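About Nalletik

Posted in May by Marcelle Arnaud

Nalletik is a small company that works on one question: can a machine do the ordinary chores in a home or a workshop yet, and if so, which ones? We have 14 people, one office, and a workshop on the ground floor of the old Collet building in Clomolstead. We sell testing and advice, and we collect the task recordings that robot builders use to teach their machines.

People ask us the question in the first line almost every week. The short answer is that machines can do parts of some chores, at a slow pace, in rooms they have seen before. The longer answer takes up the rest of this page.

How we started

Hugo Pons and Baptiste Maillard met on the packing floor at Brutex, where Hugo ran the line and Baptiste fixed whatever stopped it. The line had an automatic arm that put lids on tubs. It was very good at lids. When the supplier changed the tubs by a hair, the arm crushed them for a full shift before anyone worked out what was wrong, and two people with their hands did the job until new settings came in.

They left to start Nalletik because they thought buyers deserved a plain account of what these machines can do before paying for one. The first customers were small shops: a bakery supplier, a firm that packs hardware, a laundry. Each had been shown a video of a robot doing their kind of work and wanted to know if it would do the same thing in their building. In most cases we told them to wait, or to automate one step and leave the others alone. Some of them did that and came back later with a second step.

Home chores came after that. Henok Lemma joined us from a kitchen equipment company and argued that a shop floor is the easy case. Parts come in the same size, the lights stay the same, and the floor is marked. A kitchen changes between breakfast and lunch. If we wanted to know how far the machines had come, he said, we should look at dishes.

We did, and it is now more than half of what we do.

What we do

Our work falls under three headings, and most customers use only one of them.

Chore testing. A company brings us a machine, or we rent one, and we run it on a fixed list of tasks. Every task is tried 100 times. We write down how often it finished, how long it took, what it dropped, and how many times a person had to step in. The report goes to the customer and says what we saw. We do not give stars or seals.

Task recordings. A person does a chore using a hand-held gripper with a camera on it, and the recording shows a learning system how the job goes from the point of view of the hand. We do these in kitchens people cook in, with their own dishes and bottles where they normally stand. Jinfeng Qian runs this part of the company and trains everyone who records for us.

Site advice. We visit a shop or a care home or a hotel kitchen, watch the work for a few days, and list which steps a machine could take on now, which ones might come later, and which ones we would leave to people.

Where things stand with kitchen work

Dishes are a good example of why the answer is never a simple yes or no. Picking up one plate from a clear counter is mostly solved. Several of the machines we have tested can do it well, and they do it the same way at seven in the morning as they do at midnight.

Stacks are harder. Metal bowls that sit one inside another leave very little edge to hold, and the shine confuses many cameras, which see the reflection of the room and judge the depth wrong. If the bowls are on top of plates, the machine has to decide how much it is lifting. A person feels the weight and knows right away whether one bowl came up or three. Most grippers have a weak sense of touch or none at all, so the machine has to look again after each lift.

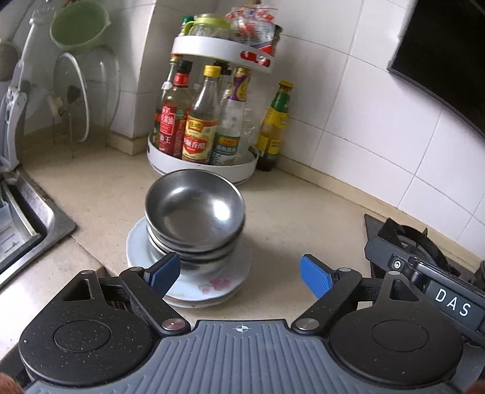

Then there is everything else on the counter. Bottles stand close together, a turning rack can turn when it gets bumped, and clear glass and clear plastic are hard for a camera to make out. A person reaches past these things without thinking about them. A machine has to plan the reach, and if it is being careful it plans for a long time. We have watched a robot spend most of a minute working out how to get around a bottle that any cook would have pushed aside with the back of a hand.

Putting things away is harder than picking them up. A bowl has to go where the next person will look for it, and that place differs from home to home. Some families put the small bowls in the big bowls. Some keep the good plates apart. Nothing about the bowl tells the machine which family it is working for, so it has to be shown, and then it has to remember.

Soft items are the hardest we deal with. Plastic bags, sponges, dish towels and half-empty packets change shape when you touch them. Our results on these are poor for every machine we have tried so far, and we say so in the reports.

Where things stand on the shop floor

Here the news is better. Moving boxes of one size from a belt to a pallet works and has for years. Sorting mixed parts from a bin works if the parts are stiff and not too shiny. Wiping down a flat bench works. Sweeping works in open areas and fails in corners.

The trouble comes at the joins between steps. A machine can pick the part and a second machine can fasten it, but somebody still walks over to clear a jam, swap a tray, or peel off the label that stuck to the wrong thing. On one site we visited, the robot did its step faster than the worker used to, and the line as a whole ran at the same speed as before, since the next station could not keep up. The owner had not expected that. We now measure the whole line first.

Our view, for what it is worth

We think a machine that can clear and load an ordinary kitchen's dishes with a person nearby is coming, and we do not know when. We have stopped giving dates. In our first year we put a date in a talk, and it went by.

We also think that help with part of a chore is worth having. A resident in a care home who cannot bend down may be glad of something that picks items off the floor, even if it takes its time. A shop worker with a bad shoulder may want the top shelf handled and nothing more. Those are jobs we can test for today, and we would like to see more builders take them on - they are less exciting than a robot butler, and they are closer.

How we work

We are paid by the people who ask for the test, and that can be the builder or the buyer. Either way the method is the same and the list of tasks is fixed before the machine arrives. Builders may watch. They may not move the dishes.

If a test goes badly, we tell the customer the same afternoon. The written report follows in around 7 working days.

When we record in a home, the people who live there see the recordings first and can have any part removed. We do not record faces, mail or anything with a name on it if we can help it, and what slips through gets cut.

Who we are

Baptiste Maillard looks after the workshop and all the machines in it. He is the person to ask about renting bench time.

Hugo Pons handles site visits and the shop-floor reports.

Henok Lemma writes the chore lists and runs the kitchen tests.

Jinfeng Qian leads recordings.

Marcelle Arnaud answers the phone, does the accounts, and keeps this page up to date.

The rest of the team are testers and recorders. Several of them work part time, and a few came to us from cleaning and catering jobs. They know how the chores are done properly, and they catch things the engineers miss. The rule about drying the bottom of a bowl before stacking it came from them.

Visiting us

The workshop is open to visitors by arrangement, usually in the afternoon after 3. Parking is behind the building, past the loading door. Please wear closed shoes. If you want to see a machine at work, mention it when you write, and we will tell you whether one is set up that week.

Recent from Nalletik

Why we test everything 100 times
Stacked bowls: results so far
Recording in other people's kitchens
What a site visit covers
Bench time at the Collet building
Corners, and other places a sweeper misses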